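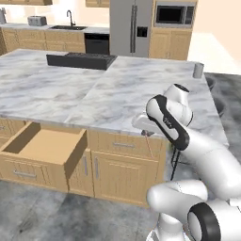 Stundthorpe recommissions simulated kitchen cell after drawer force errors

January 1, 2025

The robotics group at Stundthorpe has put its simulated kitchen cell back into service following a rebuild of the arm model, the gripper contact settings and the drawer joints. The cell had been held out of the nightly test schedule since November, when the forces logged during drawer tasks stopped agreeing with those measured on the physical arm.

The cell consists of one arm placed at the front of a kitchen island, with the gripper working at the level of the upper drawers. It is used to test control software for opening, closing and reaching tasks before the same software is loaded onto hardware. The kitchen layout was supplied by Ungate. The simulation runs on Ralludden, the group's in-house scheduler and physics wrapper.

Thérèse Poirier, who maintains the cell, traced the disagreement to three separate faults. The first was in the drawer slides. Each drawer is modeled as a sliding joint with a friction value, a damping value and a hard stop at full travel. A layout update had reset the damping to zero on the island drawers while leaving the rest of the kitchen unchanged. A drawer pulled at normal speed would reach its stop, rebound and load the wrist with a short force spike. The controller read the spike as a collision and released the handle.

Damping has been restored on all of the island drawers, and the stops now have a small compliant zone in place of a rigid limit. The values are stored in a separate file that the layout update cannot overwrite.

The second fault was in the arm base. The base frame had been entered relative to the floor in one configuration file and relative to the countertop edge in another. The two agreed until the island was moved by 15 millimeters during the layout update. From then on, the planner and the physics engine held different positions for the same arm. Free motions were not affected enough to fail, but the gripper met the drawer handles off center and tended to twist them.

The base is now defined once, relative to the floor, and everything else is derived from it. A startup check compares the tool position reported by the planner with the one reported by the physics engine in 18 arm poses. If any pose differs by more than one millimeter, the cell does not start and the pose is written to the log.

The third fault was minor. The gripper fingers had been given a collision shape larger than the visible one, a leftover from an earlier test with padded fingertips. The fingers therefore touched the lip of the countertop before they appeared to, and some approaches to the upper drawers were rejected as unsafe. New collision shapes were generated from the finger drawings supplied by Laaksonen, which also provided the joint friction data for the arm.

"The arm itself was never the problem. We spent the first week retuning a controller that was doing what it was told," Poirier said. "I would check the frames first next time, then the slides."

The rebuilt cell was accepted after 1,000 drawer cycles with randomized starting poses. Of these, 41 ended in a lost grip. Poirier's log attributes most of the losses to approaches that began with the elbow close to its joint limit, where the arm has little room to correct its line of pull. Those starting poses remain in the test set and are now tagged so that they can be reported separately. No force spikes above the collision threshold were recorded at the drawer stops.

Routine care of the cell has also been put on a fixed footing. After any change to the layout, the operator is to reset all joints, run the startup check, open and close each island drawer once at low speed, and compare the force trace with the stored reference. The reference traces are replaced only when the physical arm is measured again. Contact settings are locked during a test series, and changes to them require a new version number.

The wrist cable is still excluded from the collision model. It is drawn but has no mass and does not snag. The physical arm has a cable guard at the same point, and the group regards the difference as acceptable for drawer work. It may be revisited if the cell is used for tasks deeper inside the cabinets, where a hanging cable could catch on a handle.

Test results from before the rebuild have been kept but marked as not comparable. Users who need a drawer result from that period should resubmit the job through Ralludden with the current cell version. Cabinet door tasks are still closed to general users while the hinge values are checked against the same procedure.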